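Cilside Textile Care, Brutton site
Minutes of the staff meeting on automation, July

Present: folding team (both shifts), site management, one representative of Hrnčiar, the supplier of the folding line. Start at 14:00.

1. Minutes of the last meeting
Accepted with one correction. The break on the late shift is 20:15, as it was before.

2. State of the folding line
Management informed that the first folding cell is planned for September. It will take only plain T-shirts and shirts in the beginning. Bed linen stays on the old machine. In the last month the team recorded 3,267 folds with the hand-held grippers, and Hrnčiar could use all of them except 347, where the garment was not flat at the start. The supplier asks that the garment is put down the same way as in normal work, also when it is crumpled, but with the whole garment on the cloth.
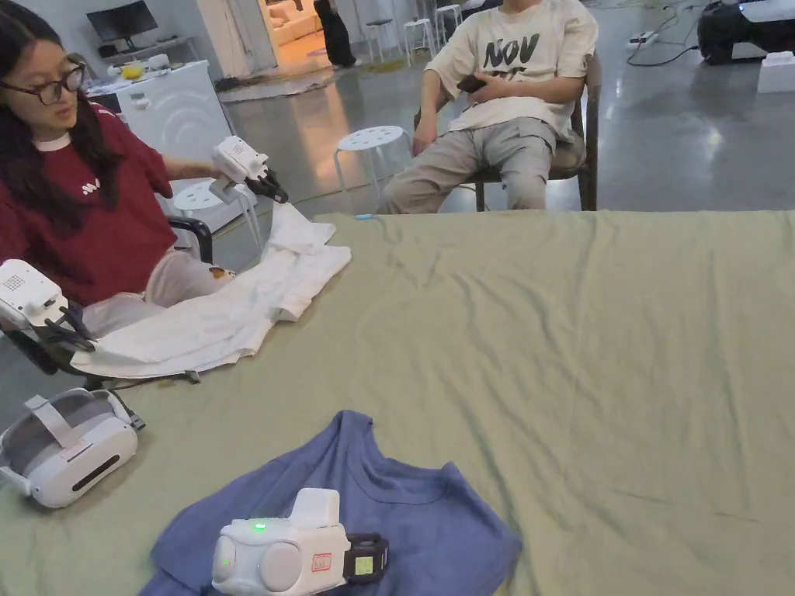

The team said that folding with the grippers is slower than by hand and that the wrist gets tired after one hour. It was agreed that nobody records longer than 2 hours in one shift. The recording time counts as normal working time, and the piece target is not applied to it. Management will put this in writing.

3. What changes for the folding team
Several colleagues asked if there will be fewer places on the late shift. Management answered that no contract ends because of the cell, but that two places will move from folding to checking and loading. The team was not satisfied with the word "move" and wants to know the pay group before September. This point stays open.

Training for the new places will be given at Gusach, in paid time. Travel is paid by the company.

4. Other
Hrnčiar offers 300 recordings as a test set which the team can look at and comment on. Accepted. The lamp over table four is still not repaired.

End at 15:10. Next meeting in August, same room.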